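Calline Woven Basket with Handles - Olive

Home / Laundry & Closet / Baskets / Calline

In stock. Ships from the Brastorau warehouse, usually next morning if you order before 2 pm.

Back again after selling out in December. Same basket, same olive, new batch. Rectangular, straight sides, open top, handle slots cut into the weave. Goes on a shelf, on a table, on top of the dryer. Most people buy it for clothes. Plenty buy one and come back for another.

Sold on its own. Clothes and wash bags not included - the bags are on the Scanlon page, link at the bottom. 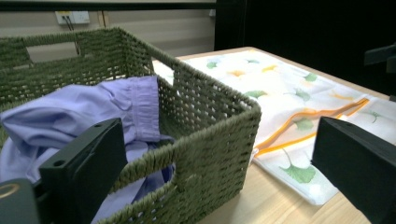
LAUNDRY & CLOSET > OPEN BASKETS

What it's like

Dark olive green, twisted cord, open weave with small square gaps all over. Air gets through, so a shirt can sit in it overnight without going stale. Thicker braided edge around the rim. That edge is the part you'll be grabbing and leaning on, and it's the first thing we check when a batch comes in.

Cuffs and buttons: the gaps are small but a fine button can catch if you yank. Lift things out, don't drag. Same for lace, hooks and anything with a loose thread.

Color is a bit darker in a dim hallway, greener by a window. Screens vary. If you're matching to the older Calline moss, it does NOT match, we get asked this every week. Moss was yellower and it's gone for good.

Handles

Cut-out slots, nothing stitched on, nothing sticking out. Slides in next to another one on a shelf without snagging. You will see a bit of whatever's inside through the slot, so put the nice towel on that side or don't worry about it.

Use two hands when it's full. Please. One-handed carrying is how the slots stretch, and a stretched slot isn't covered.

How much goes in

Rated to 13 lb, spread evenly. Fine for a load of shirts and light stuff. Wet towels, no. Jeans, a few. It's a soft-goods basket, don't fill it with cans or tools and then write to us about the bottom.

For folding day it works well to tip everything out on the table and keep the basket right at the edge, empty, ready to go. Fold, stack, back in. Larger items at the bottom, shirts last so they come out frist.

Goes with the Scanlon mesh bags

White mesh, leaf prints, zip closed. Put the delicate things in the bag, bag in the washer, then straight into the basket after. The ginkgo one with the orange zipper trim is the one everybody wants, currently in stock, that may change.

The bags fold down to almost nothing and live in the bottom of the basket between washes. If you hang them to dry, open the zip all the way. Prints hold up fine on a cool wash. Not tested hot, so we don't recommend it.

One size of bag is quite a bit bigger than people expect - check the Scanlon page before ordering, there's a size chart now.
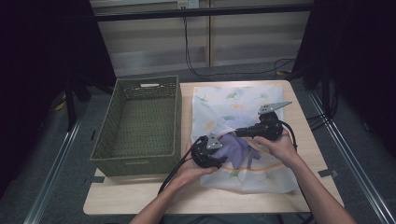 Basket empty, lavender piece and leaf-print fabric out on the table.

Care

Shake out, wipe with a barely damp cloth, air dry. No soaking, no hose, no dishwasher (somebody tried). Lint in the weave comes out with a dry paintbrush or the soft end of a vacuum. Keep out of standing water and off a wet bathroom floor.

Put damp clothes in it if you have to, but not for days. Color can rub slightly on pale fabrics when both are wet. Line it with an old pillowcase the first couple of weeks if you're worried.

Arrives a little squashed? Normal. Push the corners out by hand, put a few books in overnight, it comes back. If the rim is split or a cord has come loose in transit, send a photo within 6 days of delivery and we'll swap it.

Smell: some baskets have a dry grassy smell out of the box. Leave it by an open window, goes away in a few days.

Shipping and returns

Packed one per box, or two nested if you order two. Nested ones come apart easier if you twist slightly, don't pull straight up.

Returns accepted unused with the tag still on. You pay postage back unless it's damaged or we sent the wrong color, in which case we pay. Refund goes to the original card once the basket is back in Brastorau and checked over.

Trade and bulk

We did some 200 of these for the Vimness guest rooms last season and can do similar runs for hotels, laundromats, rentals. Bulk lead time is longer than the single order one, ask before you promise anybody a date. No custom colors at the moment - olive only. Plain tags availible on request.

See also

Scanlon mesh wash bags, leaf prints
Calline shelf liners
Calline lidded basket (back order)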